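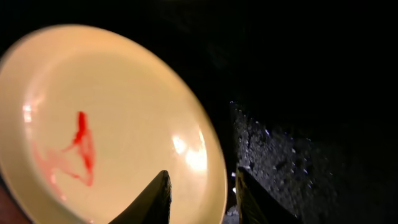 Nosipho Radebe wrote in to say that her beetroot always stains, whatever she does, and could I please do a proper post on getting food marks out of a white tablecloth. Yes! I've put it off for ages, and my own cloth had a bad April, so I've had plenty of practice.

First thing, don't rub. I know you want to. Lift off anything solid with the back of a spoon, working from the outside in, then turn the cloth over and run cold water through the back of the mark. Keep going until the water runs clear (longer than you think, usually).

Next, washing-up liquid. A small blob, worked in with your fingertips, left for 15 minutes, then rinsed. For ketchup or pasta sauce that often does most of the job, as it's the oil that holds the colour in.

If there's still a shadow, make up a soak. I use a scoop of oxygen bleach powder in a washing-up bowl of warm water, stirred till it dissolves, and leave the cloth in for 4 hours. Mine is the Korkico one in the tub, 735 g, and it lasts me most of the year. Read your own packet though - and keep it well away from silk or wool.

Beetroot, Nosipho, is a different beast. Cold rinse as before, then lay a slice of plain white bread soaked in water over the mark and let it sit. My aunt swore by this and I laughed at her for years. Change the bread when it goes pink, then do the soak.

Red wine gets the same treatment as beetroot, minus the bread. I've never had any luck with salt, it just made a crunchy tablecloth.

Then wash as normal, at whatever the label says, and look at it in daylight before you dry it. Please don't skip this bit. I once put a lovely Le Roux cloth through the tumble dryer with a faint curry mark still on it, and that mark is there to this day. If you can still see something, soak it again overnight and hang it out on the line. Sunshine is brilliant on tomato and turmeric, and it's free.

Coffee and tea I'll do separately, once I've finished experimenting on the napkins.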